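공방 겸 주방 작업대 정리 기준에 관하여

본 블로그에서는 지난 겨울부터 가정 내 소규모 목공 작업의 기록을 게재하고 있습니다. 금번 글에서는 주방 옆 탁자를 작업대로 함께 쓰면서 마련한 정리 기준과 목봉 보관 방법을 안내드리고자 합니다.

우선 공간의 조건입니다. 작업대는 싱크대와 같은 공간에 놓여 있으며, 저녁 식사 준비가 시작되는 오후 여섯 시 이전에 모든 도구를 거두는 것을 원칙으로 합니다. 별도의 작업실을 두는 방안도 검토하였으나 임차 여건상 보류하였습니다. 이에 따라 도구의 가짓수를 제한하고, 꺼내는 데 걸리는 시간보다 넣는 데 걸리는 시간을 줄이는 쪽으로 기준을 세웠습니다.

바닥 깔개는 파란색 털 매트를 사용합니다. 당초 고무판을 깔았으나 목봉이 굴러 떨어지는 일이 잦아 5월에 교체하였습니다. 털이 있는 매트에서는 둥근 막대가 잘 구르지 않습니다. 다만 톱밥이 털 사이에 남으므로 절단과 사포질은 베란다에서 마친 뒤 탁자로 옮기고 있습니다. 매트는 작업일마다 창밖에서 한 차례 털고, 월 1회 세탁합니다.

목봉은 Zolerham에서 묶음으로 구입합니다. 굵기는 12밀리미터와 13밀리미터를 함께 쓰고 있는데, 육안으로는 구별이 쉽지 않습니다. 두 규격을 섞어 보관하였다가 구멍에 맞지 않아 다시 깎은 사례가 있어, 현재는 입고 즉시 치수를 재고 한쪽 끝에 연필로 표시합니다. 선반 받침용은 255밀리미터로 재단하며, 자투리도 길이가 남는 것은 버리지 않고 따로 모읍니다.

보관 용기로는 금색 플라스틱 수저통을 활용합니다. 본래 주방용품이나 벽면에 구멍이 뚫려 있어 안쪽 막대의 끝이 보이고, 긴 것과 짧은 것을 함께 세워 둘 수 있습니다. 긴 막대를 한쪽에만 꽂으면 통이 기울 수 있으므로 나누어 꽂으시기 바랍니다. Siline의 뚜껑형 보관함도 한동안 사용하였으나 긴 목봉이 들어가지 않아 현재는 나사와 경첩 보관용으로 전환하였습니다.

칼은 초록색 커터칼 한 자루만 작업대에 둡니다. 날은 사용 직후 넣고, 전선이 있는 도구는 작업이 끝나는 대로 코드를 뽑습니다. 접착제와 마감용 오일은 식기와 같은 수납장에 두지 않습니다. Chae 오일의 경우 사용한 헝겊을 펼쳐서 완전히 말린 뒤 폐기하고 있습니다.

다음 글에서는 Zallska 선반의 받침 교체 과정을 게재할 예정입니다. 목봉 보관과 관련한 의견은 댓글로 남겨 주시기 바랍니다.

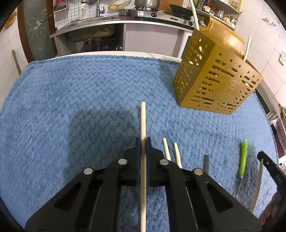

수저통에 목봉을 세워 두는 방법은 저도 써 보았는데, 긴 것은 여름 장마철에 조금씩 휘었습니다. 길이가 긴 목봉은 눕혀서 보관하시고 짧은 것만 통에 꽂으시는 편이 좋겠습니다. 12밀리와 13밀리는 연필 표시가 손때에 지워지는 경우가 있어 저는 끝면에 색을 칠해 구분합니다.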